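Lidholm glass return will charge a deposit on jars from February

Customers of the Lidholm refill shops will pay a small deposit on every glass jar from February. The company announced the change in a letter to its members this week, and the same text is hanging at the tills in Ostance and in Prudosia.

Until now the jars were lent for free. A member could take home rice, lentils, coffee or soap flakes in a jar from the shelf, and was asked to bring the jar back when it was empty. Many people did so, but not enough. According to the letter, the two shops had 1492 jars in circulation at the last stocktaking, and 364 of them have not come back for more than half a year.

The deposit will be the same for all sizes. It is paid at the till together with the goods and it is given back in full when the jar is returned, also when the lid is missing. Jars with a crack or a broken rim will be accepted too, but they go to glass recycling and the deposit for them is paid back only once per visit. The company writes that it does not want to earn money with the deposit. It wants to have the jars.

Members who already have jars at home do not need to pay anything for them afterwards. They can bring them back before the end of February without any questions and they will receive a voucher for one free filling of oats, whatever the number of jars. After this time the old jars are treated like the new ones, and the deposit is paid out for them as well. One member in Ostance asked at the till if it would then be cleverer to wait until March. The shop answered that this is possible, and that it trusts people to decide for themselves.

The washing of the jars will also be organised in another way. At present each shop washes its own jars in the back room, in a machine which was bought second-hand when the Ostance shop opened. In the future all jars from both shops will be washed in Prudosia, where there is more space and where the water is softer. A van will drive between the two shops two times a week. The letter says that this will make the morning work in Ostance easier, especially on days when the flour delivery arrives early and the back door has to stay free. 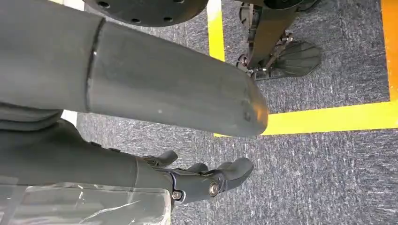
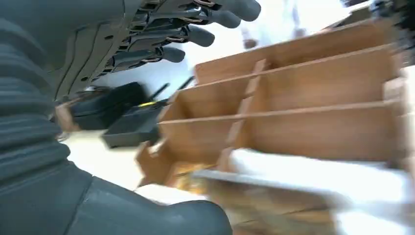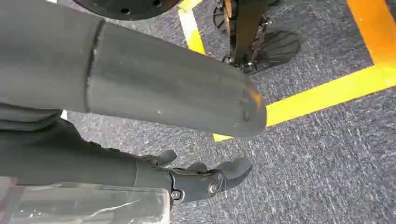 For the transport the company has chosen crates from the packaging supplier Phillips. One crate holds 68 small jars or a smaller number of the large ones. The crates can be stacked when they are full, and they fit on the shelves that the shops already have. In the first weeks the staff will write down how many jars break on the way. If the number is too high, the large jars will be washed in Ostance again.

Some members are not happy about the plan. In the comment book of the Ostance shop, one family writes that they buy nearly everything in jars and that the deposit for a normal week would be a noticeable sum for them, even if they get it back later. Another entry asks for a card where the deposit is only noted and not paid. The company replies in the same book that it has thought about a card, but that the till system cannot do this at the moment. It will look at the question again in the summer.

Other entries are friendlier. One customer remembers that the milk shop in the old market street had a deposit for its bottles for many years, and that children collected forgotten bottles from the cellars to buy sweets. A second customer only wants to know if jam jars from home will still be allowed. They will. Anybody can bring their own container, as before. It must be clean and dry, and it has to be weighed at the entrance before it is filled. There is no deposit on it.

The weighing has been a subject of complaints as well, mostly on market days, when the queue for the scale reaches the door. Lidholm will therefore put a second scale in the Ostance shop, beside the tea shelf. The tea shelf itself moves to the left and loses its lowest board, so the loose herbs will be found near the spices from now on. In Prudosia nothing changes in the arrangement of the shop.

The prices of the goods stay the same for the present, with two exceptions. Roasted hazelnuts become more expensive after a poor harvest at the usual supplier, and the olive soap becomes a little cheaper, as the company now buys it in larger blocks and cuts it in the shop. Whoever wants a special size of soap can say so at the counter.

Both shops will close at three o'clock in the afternoon on the last day before the new rules begin, so that the tills can be changed and the shelves can be labelled. Orders for collection should be picked up before this hour. On the following morning the shops open at the usual time, half past eight in Ostance and nine o'clock in Prudosia.

Questions about the deposit can be asked at the tills or put in the box at the entrance. A sheet with the answers to the most frequent questions is available in large print. Members who did not receive the letter are asked to check if the shop still has their old address.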